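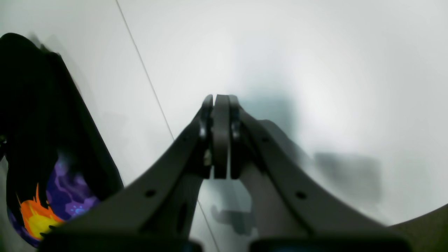

Folding and storing printed T-shirts

Posted 1st October

In our flat in Ultholm we have two drawers for all the T-shirts of the family, and for many years I closed them with my knee. Now they close with one hand. These are the habits which helped me, and I write them down as my sister-in-law asks for them every time she visits.

Clear the table first

Fold on a table, not on the bed. The bed is soft and the sleeves slide away from you. A light-coloured table is good for dark clothes, as you see every bit of fluff and every thread. Wipe it before you begin and let it dry well.

Take one piece at a time

Do not pull from the middle of the heap. Lift the top piece, hold it by the shoulders and shake it two times, strongly. If it comes up in a bundle, look for the thick edge, which is usually the hem or the collar, and let the rest hang down from it.
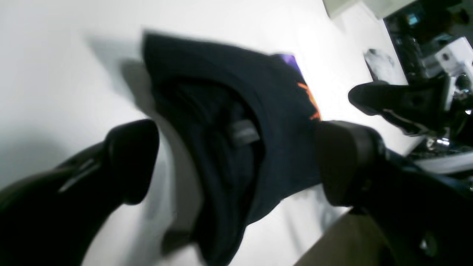
The small label inside helps also. On most of our shirts it sits at the back of the neck, but on some it is in the side seam, so check before you decide what is front and what is back. If the label scratches, cut the stitches with small scissors and do not tear it.

Take care of the print

Prints do not like heat. I wash ours inside out at 30 degrees and never iron on the picture. When I fold, I try to keep the fold line outside the print, because a fold which stays there for a whole winter can become a crack. With a very large print this is not possible, and then I roll the shirt loosely with the print on the outer side.

The fold I use

Lay the shirt with its face down and smooth it from the collar to the hem. Bring both sides to the middle, with the sleeves flat on the back. Fold the hem up to the collar, then fold once more. It should stand alone like a small book. If it falls, it was folded too loosely.

In the drawer

Put the shirts standing, one behind another, dark ones at the back. Our drawer is 70 cm wide and takes two rows. For the summer things I bought in June a box from Duro, 50 cm long, and it goes under the bed without problem. Leave a space of one hand in each row. A row which is too full makes creases again, and then all the work was for nothing.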